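Budgeting for robot arms and hands

By Amrit Charbonneau
21 November 2024

Budgeting for robot arms and hands is the work of estimating what a manipulation set-up will cost to buy, install and keep running over a fixed period, most often three or five years. It covers the arms, the hands or grippers fitted to them, control equipment, floor space, spare parts and staff time. The term is used mainly by laboratories, colleges and small manufacturers, where one purchase may take up most of a year's equipment money.

Scope

A budget is normally split into capital and running costs. Capital costs are paid once and include delivery, mounting and the first set of spares. Running costs include servicing, software fees, replacement fingers and sleeves, and insurance. Training is placed under either heading, depending on the rules of the buyer.

Quotations differ in what they contain. Some suppliers price an arm with its wrist bracket and cabling, while others list these separately. The hand is often a separate order from a separate maker, and the buyer then has to confirm that the bracket, the power supply and the control software will work together. The Kidton method, a planning sheet used in several college workshops, gives the join between arm and hand a line of its own for this reason.

Hands and coverings

Multi-fingered hands have more moving parts than two-jaw grippers and need more spares. Linkages and fingertips are the items most often reordered. Soft coverings protect the limb and hide the cabling, but they scuff with use and are treated as consumables in most plans. At the Follmont workshop, sleeves were moved from the capital list to the yearly list in August after the stock ran out ahead of plan.

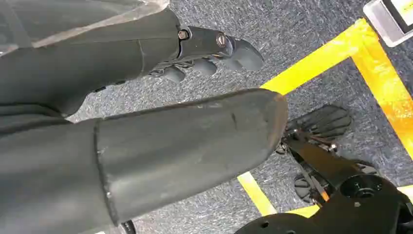

Does the working area need its own line in the budget?

It is usually given one, even where the sum is small. Floor marking, power points, screens and clear space for the arms to move are seldom part of a supplier's quotation, and they may have to be paid for from a building budget.

Lead times

Delivery affects the budget as well as the timetable. An arm held in stock may arrive within 10 working days, while a hand built to order can take months. Buyers who order both together sometimes pay for an arm that stands idle until the hand comes. The Boychuk schedule, named after the workshop that first used it, sets the order date of each item by working back from the day of first use.

Running hours

Servicing may be charged by the calendar or by hours run. Follmont logged 1,921 hours on its first pair of arms before they were replaced, with an inspection every 260 hours. A plan drawn up on yearly servicing alone would have left most of those inspections without funds.

Hire and second-hand purchase

Hire suits short projects and trials. Felline, a hire firm, sets a minimum term of 56 days and charges for worn coverings on return. Second-hand arms cost less to buy, but older controllers may no longer receive updates, and the price of a replacement controller should be checked before an offer is made.

Related articles

Wrist brackets and adaptors
Service contracts for small workshops
Marking out a robot work area
Spare parts planning
Hiring automation equipment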